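Notebook, textile bench
27th July

Dye fastness and shrinkage, heather jersey. Continued from the June pages.

Purpose of this block: find out whether the shrinkage we keep getting on the Trosamance jersey comes from the knit or from our own wash procedure. The June numbers were all over the place between operators, and the written method leaves too much open. It says "lay flat and measure" and gives no conditioning time.

Setup. Household front loader, 300 g ballast per load, Avora liquid without brightener. Warm cycle, medium spin. Line dry indoors, no tumble. Conditioning on the open rack overnight before any reading. Marks put on with the fine laundry pen through the steel template, three pairs lengthwise and three widthwise, before the first wash. The old template has a burr on one hole and must not be used until it has been filed.

Ballast is cut from old white sheeting and hemmed. Two of the pieces had started to fray and were shedding lint into the load, so both were pulled and replaced.
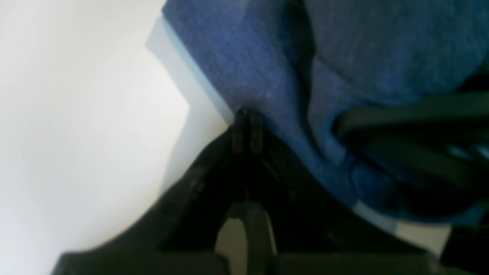 Blue heather, fabric surface, close up.

Surface grading is by eye against the pilling cards, under the daylight lamp, two people grading separately and writing the grade down before comparing. Heather is awkward for this. The lighter fibers read as pills at low angle, and last month we marked down at least one piece that had nothing wrong with it. Changed the procedure: tilt the board toward the lamp, then away, and count something as a pill only if it shows in both positions. Also run a dry fingertip across the grain. It is crude but it settles most of the arguments.

Do not brush the piece before grading. The lint roller is also out, it lifts loose fiber and makes the surface look a half grade better than it is.

Measuring. Both body length and width are taken between the pen marks. The garment edges are no good as reference points, the hem rolls and the neckband pulls in by an amount that depends on who handled it last. Steel rule only. The cloth tape in the drawer was checked against the rule and reads long, so it has been labeled and moved to the sewing box.

Working through the possible causes in order:

Spin speed. Ran the same wash at low and medium spin. The difference was smaller than the difference between two readings of the same piece by the same person. Dropped.

Drying. Hanging by the hem gives more length than hanging by the shoulders, as you would expect with single jersey. Anything hung is going to carry some stretch from its own wet weight. Changed to drying flat on the mesh rack for all pieces from here on, and the June results on hung pieces should not be compared with anything after today. 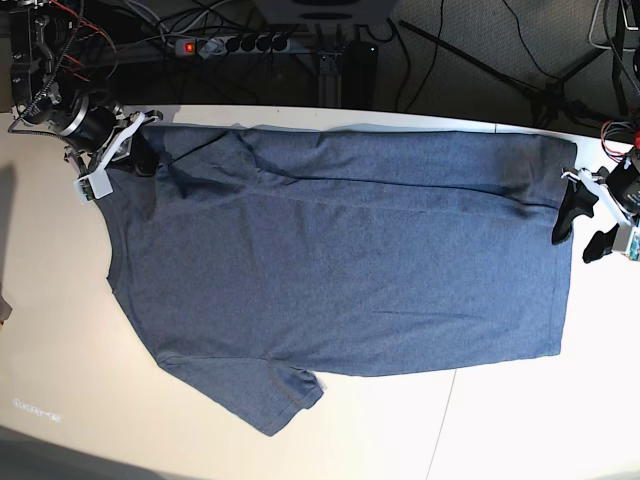

Handling before the reading is the largest source of error we have left. Jersey will take up a good deal of stretch crosswise and give it back slowly, so a piece that has been smoothed by dragging outward from the middle reads wide for quite a while. It shows in the cloth if you look for it. On the blue heather tee laid out sideways on the white tabletop there are darker diagonal folds through the upper half, most of all near the top where it is pulled taut, and a reading taken over a patch like that is worthless. Rule from now on: lift, let it drop back, pat down with the flat of the hand, wait, read. If a fold is still crossing the line between two marks, lift and start again. A sleeve folded over the shoulder is fine so long as it is clear of the marks.

Tried a light glass plate on top to hold the fabric down. It flattens the creases nicely but also pins whatever stretch is already in there. Not adopted.

Waiting time after the last touch is now 11 minutes. Picked by reading the same piece repeatedly until the value stopped moving, then adding a margin.
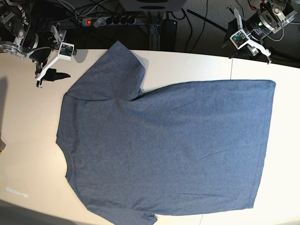 With flat drying and the waiting time both in place, repeat readings by different operators agree to within one division of the rule. Lengthwise shrinkage is still there and still larger than widthwise, so it belongs to the knit. The wash procedure was adding scatter on top, enough to hide this in June.

Fastness. Rub test on white cotton, dry and wet. Dry rub clean. Wet rub left a faint blue on the cotton for the first wash only. The Sarkonine fixative batch has not been tried on this cloth and should not be mixed into this series. Start a separate sheet for it.

Colorfastness to light not started, lamp hours are taken up by the Hsu upholstery pieces until those come off at 2000 hours.

To do:
File burr on old template or scrap it.
Rewrite section on laying out and measuring, include waiting time.
Re-mark the two pieces where the pen has faded.
Order more laundry pens, same type.
Reread all flat-dried pieces after the fifth wash.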